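Gallari-Kitchen: simulated demonstrations for subtask boundary detection

Data card and release notes, version 1.1
Released 20 December 2021
Maintainers: Meenakshi Kandpal, Lorcan Egan
Contact: open an issue on the tracker and tag it "data"

Summary

Gallari-Kitchen is a set of 1,019 simulated demonstrations of single-arm kitchen tasks, with subtask boundaries marked by hand. It accompanies our work on Wadance, a boundary detector that splits a long demonstration into shorter segments before policy training. The demonstrations can also be used for ordinary behaviour cloning, although we have not tuned the release for that.

Contents

episodes/ one compressed file per demonstration
labels/ boundary annotations, one text file per demonstration
scenes/ scene definitions and object placements
splits/ train, validation and held-out lists
tools/ replay, label viewer, scoring script

Each episode file holds joint positions, gripper opening, end-effector pose, object poses and rendered colour images. Joint and pose values are stored at every control step. Images are stored at every second step and carry the index of the matching state. Lengths are in metres and angles in radians. Quaternions are written scalar first; the replay tool converts them if needed.

Collection

All demonstrations were teleoperated in simulation by Joyce Mosoti and Tegwen Morgan. Kitchen layout, surface materials and starting object poses were sampled at the start of each episode. An episode was kept only if the task's success test passed on the final state. Failed attempts were deleted during collection and cannot be recovered — we would do this differently next time.

The held-out split contains 138 demonstrations in layouts that do not occur in training. The validation split contains 97, drawn from the training layouts.

Annotation

A boundary is the first control step at which the operator's motion serves the next subtask. For pick and place tasks the labels are reach, grasp, move, release and retreat. Grasp begins at first contact between a finger and the target object. Release begins when the gripper starts to open.

Every episode in the held-out split was labelled twice, by different people, and disagreements were settled by Bernadette Daly. The training and validation splits were labelled once. Expect more noise there, mainly at the change from reach to grasp, where a finger may brush the object several times before closing.

Render check

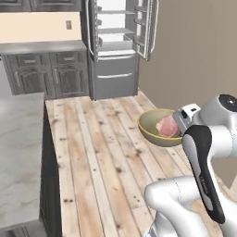

Figure 1. Simulated kitchen, rendered view: gripper at a piece of meat in a green bowl, with the refrigerator open behind.

Frames with the gripper over a container are the hardest to label from images alone. The fingers and the rim hide part of the object, and contact can be difficult to judge. Annotators therefore worked with the contact trace open beside the images. The trace is included under the key "contact" and should not be given to a detector that is being scored on images only.

Scoring

Run tools/score on a folder of predicted boundaries. A prediction counts as correct if it lies within 100 milliseconds of a label and no other prediction has already been matched to it. The script reports precision, recall and F1 per subtask, then the mean over subtasks.

Known problems

Contact between soft food items and bowls is modelled with rigid bodies. Objects can jitter slightly when pressed against the rim.

Refrigerator doors have no seal force and open too easily.

Version 1.0, released in April, had an off-by-one error in the image index. Labels made against that version must be shifted by one image. The script tools/shift_labels does this in place — keep a copy first.

Licence

Data and labels are for research use only. Scripts in tools/ are under the MIT licence.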